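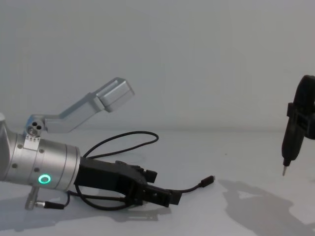 Vilgate Short Notes, README

Contents
3,000 customer notes in German and English, typed by counter staff at Diekmann repair shops. One note per line, UTF-8, tab-separated: id, language, text, topic.

Labels
There are 30 topics. Each note was labeled by Tania Seneviratne and Detlef Rathjen; ties went to Waltraud Weidemann.

Known issues
Notes under 50 characters are often ambiguous - filter them before training. Umlauts are missing in the November batch.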